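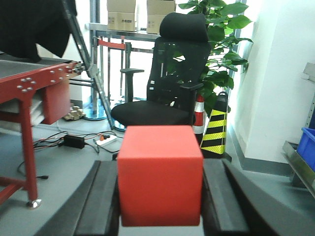
How many demonstrations does it take to teach an arm to pick up one object and put it down somewhere else?

More than you would like, and the number depends mostly on how different your demonstrations are from each other. With 200 you can get a policy that works if the object always starts in the same patch of table. We stopped at 2,148 for a single pick and place task, and I think 800 well-chosen ones would have done the same job.

I get asked this a lot by email, so I'm writing down how we got there and where I think we wasted time.

The project is called Lotow. It's two people, me and Brisa Palacios, and the goal is modest: an arm that picks up small rigid parts and sets them where it's told, learned from people driving it by hand. Cubes are the starting point. They are cheap, they all have the same shape, and you can tell at a glance whether one has been set down square or crooked.

How we record

One person drives the arm through a leader device, a lighter arm with the same joints. The other person resets the task between episodes and keeps the notes. We swap every half hour. I tried longer shifts at the start and my driving got sloppy in a way I didn't notice until I played the episodes back. The approach was faster, the grip was off center, and I had stopped pausing before letting go.

An episode starts with the gripper open and above the table, and ends with the gripper open and clear of the object. We save the wrist camera, the joint positions, the gripper opening, and a line of text saying what the task was. The recorder is called Devix. I wrote it in June after giving up on a pile of shell scripts, and it does one thing I would recommend to anyone, which is refuse to start a new episode until the last one has been marked keep, drop, or unsure. Before that we had a folder of unlabeled recordings and no memory of any of them.

"Unsure" gets used more than I expected. Brisa goes through those the next morning. Some are plain mistakes and get dropped. Others are recoveries, where the driver misses the grasp, backs off, and tries again. We used to throw those out. Now we keep nearly all of them, and they made a bigger difference than any change I made to the model.

What we recorded in total

The raw count is 2,868 episodes. After dropping the bad ones we had the 2,148 I mentioned at the top. The most common reasons for dropping were:

The driver bumped the table and shifted everything.
The camera stream stalled partway through.
The gripper closed on a corner and the cube spun out.
The person resetting still had a hand in view when the episode started.

The stalls were my fault. I had the camera and the leader arm sharing one USB hub, and every so often the video would freeze for a second while the joint data kept going. You can't see it during recording. I now compare timestamps at the end of each episode and drop anything with a gap. If you only take one thing from this post, check your timestamps on the first day.

Where the time went wrong

For the first stretch I placed the cube by hand wherever I felt like placing it. I believed I was being random. When I plotted the starting positions, they made a tidy oval near the front of the work area, with almost nothing at the back and nothing at all near the left side. The policy we trained on that data was good inside the oval and hopeless outside it. It would reach toward the middle of the oval no matter where the cube was.

Brisa wrote a small script that picks a position and an angle and prints them on the screen before each reset. It's slower, and it's a dull way to spend an afternoon. But the next 200 episodes did more for us than everything before them — same task, same cube, same drivers.

The other thing we got wrong was consistency between the two of us. I tend to come straight down. Brisa comes in from the side and levels out late. Both are fine, but the early policy seemed to average the two and came in at a slant that was neither, often catching the top edge with one finger. We didn't force one style. We switched to a model that predicts a chunk of movement at a time, and that sorted out most of it. We also agreed on a height to hold at before the final descent, which helped the rest of the way.

Background and lighting

Gilang Yeoh, who reviewed our data early on, told us not to tidy up for the camera. His view was that a wrist camera sees far past the table on half its moves, and if the room always looks the same the model will lean on the room. I was doubtful and tested it. I took a policy trained only on sessions with the room in one arrangement, moved some furniture, and ran it again. It got noticeably worse at lining up over the target, even though nothing on the table had changed.

So we stopped putting things back in the same place between sessions. We also record at different hours, including after 6 p.m. when there is only ceiling light.

Things I'd like to know

I still don't have a good way to decide when to stop. Right now we train at intervals, run the policy on a fixed set of starting positions, and quit when two rounds in a row look the same. That costs a full training run each time.

I also don't know how much of this carries over to other shapes. We have a second set planned under the name Wundent, with short cylinders and a few brackets, and the plan is to mix it with a portion of the cube data and see how few new episodes we can get by with. My guess is 800. Brisa's guess is lower.

The Devix code needs cleanup before I put it anywhere public. If you want the position script, write to me and I'll send it as it is. It's one file and it has no comments in it.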